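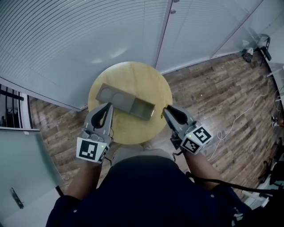
4.2 Hardware and recording setup

The grippers were built in the Avville shared workshop over one December, on a bench we booked by the hour and mostly spent looking for the right screwdriver. Each is held in the hand and ends in black finger pads. A white block on top carries the printed markers from which its pose is recovered (Figure 3). An early version put the markers on the wrist, where the operator's sleeve proved an excellent occluder.

Figure 3. Two-handed work with the Ramitel grippers over a gray tray on a round stool, seen from the head camera.

We recorded 1,033 episodes and kept 890. The rest were lost to tracking dropouts, plus one afternoon when the left and right streams were swapped and the policy learned, quite competently, to be someone else. Following the Baluyot protocol, 800 episodes were used for training and the remainder held out. Stools served as work surfaces because the workshop's tables were always under somebody's kayak.

Reader comments (2)

mamon_builds: Did you try bigger markers? Ours drop out whenever the wrist rolls.

solder_and_regret: Please post the finger pad files. Mine peel off by lunchtime.

We use cookies to remember your settings. Accept | Manage preferences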